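Desktop computer case

A desktop computer case (also called a chassis, tower or simply "the box") is the enclosure that holds most of the parts of a personal computer. It keeps the parts in place, guides air past them, shields the electronics and gives the user somewhere to press a button and plug in a cable. Cases are among the longest-lived parts of any computer, and a good one may see three or four complete sets of insides before it is retired.

For something so often pushed under a desk, the case has a wonderfully varied history, and it has its own devoted following of builders, collectors and restorers.

Contents
1 Name
2 History
3 Layout
4 Materials and finish
5 Cooling and noise
6 Collecting and reuse
7 See also

Name

In everyday British speech the case and everything in it is often called "the computer", as opposed to "the screen". Older users may say "the hard drive" or "the CPU" for the whole box, a habit that drives repairers to despair but does no real harm. "Tower" properly means a case that stands taller than it is wide. "Desktop", in the strict sense, means a flat case made to sit under a monitor, although the word is now used for nearly any computer that is not a laptop.

History

Many early home computers had no separate case at all. The keyboard and the circuit board shared one plastic shell, and everything else plugged into the back. Business machines of the 1980s moved the board into a wide, flat metal box, strong enough to carry a heavy glass monitor on its lid.

Towers grew popular as people ran out of desk space. Stood on end, the same box could go on the floor, and there was room to make it taller and add more drives. By the 1990s the beige tower was everywhere: in schools, in surgeries, in the corner of the spare bedroom. Beige gave way to black and silver, and then, gloriously, to see-through panels and coloured lights.

The big change behind all this was the spread of shared standards for board sizes and screw positions. Once makers agreed on where the holes should go, a buyer could choose a case from one firm and a board from another and expect them to fit. The whole hobby of building computers at home rests on that agreement.

Layout

Most towers follow a common plan. The main circuit board is screwed to a metal tray on one side, standing a few millimetres clear of it on small brass or steel pillars. The opposite side panel comes away to give access. Sockets face the rear, where a cut-out accepts a thin metal plate shaped to match the board.

The power supply is found at the top rear in many older designs and at the bottom rear in many newer ones. Moving it to the floor of the case lowers the centre of gravity and lets it draw cool air from beneath, through a grille with a dust filter. Both arrangements remain in use, and arguments about which is better can run for many happy pages on hobby forums.

Drive bays fill the front. The wide ones were meant for optical drives and the narrow ones for floppy drives, and both have been disappearing as people stop using discs. Some owners miss them dearly and fit them out with card readers, fan controls or a small drawer for spare screws.

Work on the inside is generally easiest with the case lying flat, so that the board faces upwards and dropped screws can be found again.
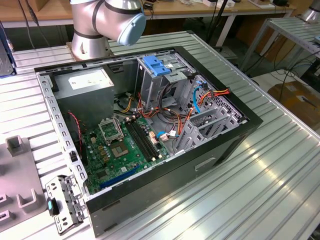
Materials and finish

Steel sheet is the usual choice for the frame. It is cheap, stiff and good at deadening noise, though thin steel can hum if a panel is loose. Aluminium is lighter and takes a lovely brushed finish, but costs more and marks easily. Front covers are mostly moulded plastic, and since the 2010s tempered glass has become common for side panels.

Cheap cases of the past were famous for sharp inner edges, and many a repairer has a small scar to show for it. Folding the edges over, known as hemming, has made modern cases far kinder to the hands.

Cooling and noise

Air normally enters at the front or base and leaves at the rear or top. A large fan turning slowly can move as much air as a small one turning fast, and with much less whine. Tidy cables help a little with airflow and a great deal with cleaning. Dust is the real enemy — a filter that slides out without tools is one of the best features a case can have.

Quiet cases line their panels with foam or heavy matting. Open designs go the other way, with mesh fronts that let air pour through and accept some extra sound as the price.

Collecting and reuse

Old cases have found a new public. The Gridatero register, kept online by enthusiasts, lists 1,458 models, of which 1,233 have at least one known surviving example. Its most admired entries include the Haldane slimline, with its sliding lid, and the Curkent tower, whose front door hides every button and socket.

A favourite pastime is the "sleeper" build, in which up-to-date parts are hidden inside a tired beige shell. Done well, the result looks as though it should be running a school library catalogue, yet it will play the newest games with ease. Yellowed plastic is often left as it is, for added charm.

See also

Computer cooling
Power supply unit
Home computer
Drovutine drive bay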